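Workshop notebook, Zollside
January

Entry for the Brultolico van, fuel gauge and wiper motor

Started after eight in the morning. The van was brought in yesterday evening and stayed inside for the night, so the tank was not so cold to touch as last week. The complaint is the same as before: the gauge shows half when the tank is nearly empty, and when the tank is full it shows a little more than half and then drops when turning left. The second complaint is the wiper, which does not park. I will write about both, but the gauge took most of the day.

First I read what we wrote in the old pages. The sender was replaced 3,956 miles ago with a used one, from the box of parts that came together with the van. There is no note about which vehicle this used sender came from. I ask everybody again to write this down when a used part goes in. A sender from the short version of the van fits in the hole and takes the same plug, but the arm is shorter and the float will never reach the bottom. I spent a good part of last month with this idea in my head and could not check it, as the tank had to come down.

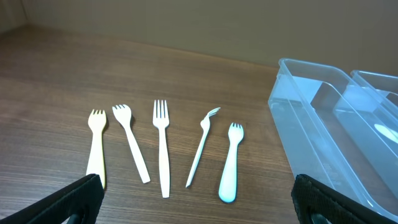

Forks on the table.

Before lowering the tank I did the simple tests with the wire off the sender. With the wire hanging free the needle goes to empty. With the wire on the body it goes slowly to full, maybe a needle width under the full mark. So the gauge moves through its whole way and the wire is not broken. I also put the meter between the body of the sender and the chassis, and there the reading was jumping. I cleaned the ground point behind the left rear wheel, which was under a thick layer of old underseal, and after this the reading was steady. The gauge showed the same wrong half as before, so the bad ground was a fault but only one of the faults.

Drained the tank into the cans. The drain plug was very tight and has round corners now. It must be replaced before it goes back, please do not use it one more time. The straps came off easily, somebody has greased them in the past and I am thankful for it. The filler hose is hard and has small cracks at the lower clamp. I ordered hose by the length together with the clamps.

The sender came out with all its screws in one piece. The arm is the short one, as I thought. I laid it next to the drawing in the Omoregie manual and the bend is also in a different place. The float is good, I shook it and heard nothing inside. The winding looks worn on one part of its way, where the wiper contact is always moving when the tank is between half and quarter. Measured at the bottom stop: about 92 ohms. According to the table in the manual the gauge for this model wants a clearly higher value for empty, so the needle cannot come down. This explains the half.

I tried bending the arm by hand to see if the range would come nearer. It does, a little, but then the float touches the baffle in the tank, and I don't want a float that hangs up when driving downhill. So the arm was bent back to how it was. The used sender goes on the shelf with a label "short version, winding worn". It could be good for somebody who only needs the flange and the lock screws.
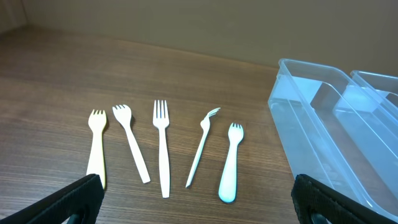
Looking for the right sender

Here is the status of the search, so that we don't ask the same people again.

Gison has the sender in the catalogue, but when I called they said it is the later type with the plastic flange. The bolt pattern is different. They would sell me the arm and the float as loose parts, and I asked them to put these aside until the end of the week. The price is fair. If we find a good body with the long resistance range, we could make one sender out of two pieces. The woman on the phone was very patient with my questions about the bends.

On the parts forum I wrote a wanted post with a photo of the flange and the measurement of the hole. I got answers fast. One offered a complete tank with sender, but only for pickup, and it is too far for us. Another one asked for the chassis number "to check it fits". I did not send it. The number is not needed to compare a flange, and the rules of that forum are strict about such numbers and I think for good reason. I sent the measurement again and asked for a photo of the arm next to a ruler. No answer yet.

The dismantler on the road out of Zollside has 2 of the long vans in the back row. I may go and look, but I have to take the senders out myself and bring my own container for the fuel. He said the tanks were not drained. Must bring the brass drift for the lock ring, in case they have the lock ring and not the screws. I have read both things about these years and I don't know which is right.

If nothing comes of this, there is the possibility to rewind. I did it once for a tractor and the result was acceptable, with the wire from an old heating element. It takes an evening and much patience, and the wire needs to be nearly the same thickness or the range will be wrong again.

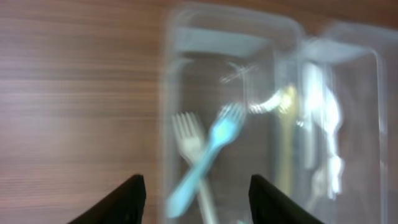 The inside of the tank is better than I feared. Some brown dust near the outlet, no flakes, and the seam is clean. I rinsed it two times and let it stand open with the small fan blowing in the filler neck. The pickup strainer was half closed with something like fine wool. It came apart when I touched it, so it is also on the order list now. Maybe this was also why the van was weak on the long hill. I would not promise this to anybody before the test drive.

Wiper motor, after lunch. The park switch is under the round cover, held by a spring clip. Grease inside was hard like candle wax. In the logbook the motor was opened and greased 2,544 miles ago, but I think only the outer bearing was done and not the gear, because the grease on the gear has another color and looks much older. I cleaned everything with white spirit and a toothbrush. The contact disc has a track with a gap in it, and the small finger has to fall in this gap when the blades are down. The finger was bent upwards and was touching only sometimes. I bent it back very carefully with the thin pliers, a quarter of a millimeter or even less.

On the bench it parks now each time, at slow speed and also at fast. With the linkage connected I could only try it dry and with the blades lifted, so it is not a real test. The left spindle has play. The bush is worn and I can feel it with two fingers. It is noted for spring, it is not dangerous now but it makes the blade knock on the rubber at the bottom.
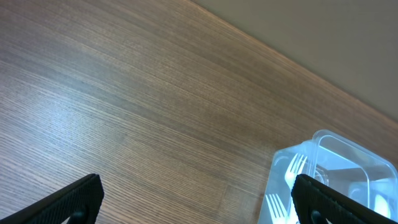
One thing to remember with the connector of the wiper motor: the green wire and the green wire with the white line can be exchanged by mistake, the plug lets you do it. Then the motor runs all the time with the key on and the fuse gets warm. I put a piece of yellow tape on the correct side. If the tape falls off, the plain green is nearest to the gear housing.

Parts still open:
Sender, long version, metal flange
Arm and float at Gison, put aside for us
Drain plug with new washer
Filler hose and two clamps
Pickup strainer
Gasket for the sender flange (cork, not rubber, the rubber one swells)
Bush for left wiper spindle, no hurry

The tank stays on the floor under the back window, the opening covered with a clean cloth and tape. Please don't put anything on it. The fuel cans are outside in the metal cabinet and marked. The screws from the straps are in the jar with the blue lid, together with the rubber strips, which go between strap and tank with the rib to the outside.

Finished shortly before six. Tomorrow I call the dismantler first, and then I cut the gasket if the cork sheet has arrived.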